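2026-07-25

Woke before six again. The house was already warm. I opened the kitchen windows, put the coffee on and wrote out the list for the day on the back of the Clitance water bill, which came to 493 for the quarter and needs to be paid before I forget it a second time.
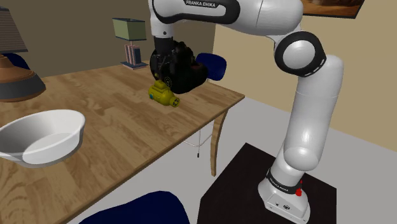 Morning

Went down to the lower beds first. The beans are finished on the east side and I pulled them all out and left the roots in. The tomatoes along the fence are still green except for a handful at the bottom. Something has been at the squash leaves, probably the same beetle as last year. I picked off what I could find and dropped them in soapy water. Watered until eight and then the pressure fell off, so the far row got very little. I will do that one first tomorrow.

Candela Toledo called while I was washing my hands. Her mother is out of the hospital and staying in the front bedroom, and she wanted to know if I still had the shower chair from when Dad was here. I do, in the shed behind the ladders. I told her I would drive it over this afternoon. She sounded tired. She asked about the knee and I said it was better on flat ground and bad on stairs.

Spent the rest of the morning on the bookcase papers. I am up to the third shelf. Most of it is receipts and instruction booklets for things we gave away years ago. Found the deed map for the Barroso lot, which I had told Lucía Salcedo was lost, so I will have to write to her and say so. Also found two letters from Rosemarie Steinbach from the winter she was teaching up north. I read one and put the other back in its envelope.

Afternoon

Lunch was cold rice and an egg. Loaded the chair and left at one. The road past the quarry is down to one lane and I sat there for a long time behind a gravel truck with the engine off.

Candela's mother was awake and in a good mood. She remembered me but thought I still worked at Gristuso, and asked if they had ever fixed the roof over the loading dock. I said they had. The chair fit in the shower once we took the rubber mat out. We drank iced tea on the porch and Candela showed me the estimate for the ramp, 1,867 with the railing and 700 less without it. I told her to get the railing. Her brother thinks they should wait until October and see how the walking goes. She did not ask me what I thought of that and I did not say.

Stopped on the way home for bread, lamp oil and chicken feed. They were out of the small bags so I bought the large one and had to ask the boy to carry it to the car. Saw Tainá Rocha in the parking lot. She is selling the boat. She says the choir is short of altos and I said I would think about it, the same as I said in the spring.

Evening

Too hot to cook. Ate tomatoes from the neighbor's bag, bread, and the end of the cheese. Shut the hens in at dusk. The speckled one was up in the fig tree again and I got her down with the rake handle.

Wrote to Lucía about the map. Kept it short. I also started a note to Rosemarie and got as far as the weather. I do not know if the Jirnadholm address is still good. Aitana Benítez would know, and I owe her a call anyway about the jars.

Knee sore from the stairs at Candela's. Took two of the white pills and put ice on it while the news was on. Clouds to the west after nine but no rain so far. Left the bedroom window open.

Tomorrow: far row, water bill, call Aitana, fourth shelf.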